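# Werkraum mit Backsteinwand und offener Decke hallt stark: Absorber an die Decke oder an die Wand?

**gistonari**
11. April 2024

Wir haben im alten Lagergebäude in Hambridge einen großen Raum gemietet und nutzen ihn zum Arbeiten, mit Tischen, Regalen und ein paar Bürostühlen. Die Decke ist offen, also keine abgehängten Platten, sondern Stahlträger und Rohre, alles weiß gestrichen. Eine Längswand ist roter Backstein, unverputzt. Der Boden ist versiegelter Beton.

Der Raum ist 9 m breit und an der niedrigsten Stelle 4 m hoch. Zum Arbeiten reicht das gut, zum Reden ist es anstrengend. Sobald an zwei Tischen gleichzeitig gesprochen wird, versteht man am dritten kaum noch etwas. Telefonieren geht nur draußen im Flur.

Was ich wissen möchte:

- Bringt es mehr, die Backsteinwand zu belegen oder etwas unter die Decke zu hängen?
- Darf man an den Rohren etwas befestigen?
- Reicht ein Teppich fürs Erste?

Der Vermieter will keine Dübel im Backstein. In die Fugen dürfte ich bohren, wenn es später wieder verschlossen wird.

**codside_hb**

Teppich schadet nicht. Hatten wir in der Werkstatt auch, danach war es angenehmer. Aber die Mitten und Tiefen kriegst du damit nicht weg, der schluckt hauptsächlich die Höhen. Eierkartons bitte gar nicht erst anfangen, die bringen nichts und brennen gut.

Stell doch mal ein Foto von der Decke rein, am besten schräg nach oben. Ohne zu sehen, was da an Leitungen läuft, kann dir keiner sagen, ob Segel gehen.

**gistonari**

Foto ist dabei. Die Rohre und Leitungen laufen parallel nach hinten durch, dazwischen sind die gewellten Bleche und die Träger. Die Leuchten müssen bleiben, wo sie sind. Links steht das Regal mit den schwarzen Teilen, hinten bei der Backsteinwand das weiße Gestell und der graue Schrank. Verschieben ließe sich davon alles, wenn es akustisch etwas bringt.
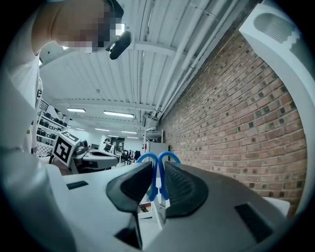 ## Antwort von pan_akustik

Ich plane so etwas gelegentlich und würde in dieser Reihenfolge vorgehen.

**1. Decke zuerst.** Bei offenen Räumen mit harter Decke und hartem Boden ist die Decke fast immer die größte freie Fläche. Frei hängende Segel sind wirksamer als dieselbe Fläche direkt aufgeklebt, weil der Schall auch von hinten an das Material kommt. Wellblech streut ein wenig, absorbiert aber so gut wie nichts.

**2. Nicht an den Rohren befestigen.** Auch nicht mit Kabelbindern, auch nicht, wenn das Segel nur 2 kg wiegt. Auf dem Foto ist nicht zu erkennen, was in den Leitungen läuft. Falls eine davon zum Sprinkler gehört, ist Anhängen ohnehin tabu. Nimm Trägerklemmen am Stahl und Drahtseile mit Höhenverstellung. Dafür muss nichts gebohrt werden. Vorher beim Vermieter nachfragen, ob die Träger zusätzliche Last aufnehmen dürfen, und das schriftlich geben lassen.

**3. Leuchten freihalten.** Die Segel in die Felder zwischen den Leuchten hängen, mit der langen Seite parallel zu den Rohren. Wenn ein Segel tiefer hängt als die Leuchte daneben, gibt es Schatten auf dem Tisch. Rauchmelder ebenfalls freihalten.

**4. Backsteinwand danach.** Zurückspringende Steine helfen ein bisschen gegen Flatterechos, aber Backstein bleibt hart. Statt zu bohren kannst du Stellwände davorsetzen oder den Schrank und das Gestell so rücken, dass zwischen den Möbeln Platz für zwei freistehende Absorber bleibt. Auf Kopfhöhe im Sitzen anfangen.

Zum Material: Mineralwolle mit Vlies oder Polyesterfaser, mindestens 43 mm stark, mit Brandschutznachweis. In gemieteten Gewerberäumen fragt die Versicherung danach.

Häng erst die Hälfte auf und arbeite eine Woche darunter. Danach siehst du, ob du den Rest noch brauchst.

## Antwort von hbg_mieter

Wir hatten ein ähnliches Problem und haben schwere Vorhänge auf eine Schiene gehängt, einmal quer durch den Raum. Sieht nicht besonders aus, geht aber beim Auszug wieder mit. Im Oktober haben wir sie aufgehängt und bis heute nicht gewaschen, Staub ist also ein Thema.

**gistonari**

Danke. Ich frage wegen der Träger nach und fange mit der Decke an. Vorhang behalte ich für die Telefonecke im Kopf.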